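The Zason Striped Sheet

I put off listing this one because I kept wanting to keep the whole batch for myself! It's a big bed sheet in wide bands of teal, brown, gray, cream, pale yellow and white, and it goes with pretty much any comforter you already own (I use a red one and love it).

Dinesh Bangera at Fultulier cuts and hems these for me, 6 at a time, so the stock runs low and then pops back up. The hem is stitched twice. I asked for that after my old sheets kept coming undone at the corners, and mine has held up nicely since June.

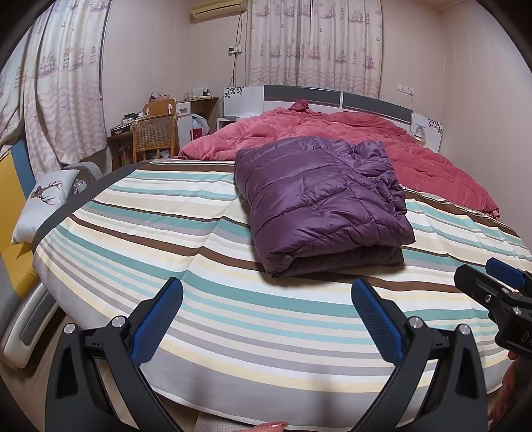

The other thing I like is how forgiving the stripes are. I'm a person who folds her laundry on the bed and leaves jackets there till supper, and a plain white sheet shows every bit of that life. Wash it cool with like colors, hang it or tumble it low, and skip the bleach please, the teal won't thank you.

Price is $51, and shipping is free if you add a pillow cover from the Gremumance page. It's a flat sheet, no elastic, so tuck it in well on a thick mattress. If you're not sure about size, measure your bed and send me the numbers before you order, I'd much rather answer an email than do a return.

Marion

Contact: Marion Leckie, Shearer Home Linens | © Shearer Home Linens | Back to top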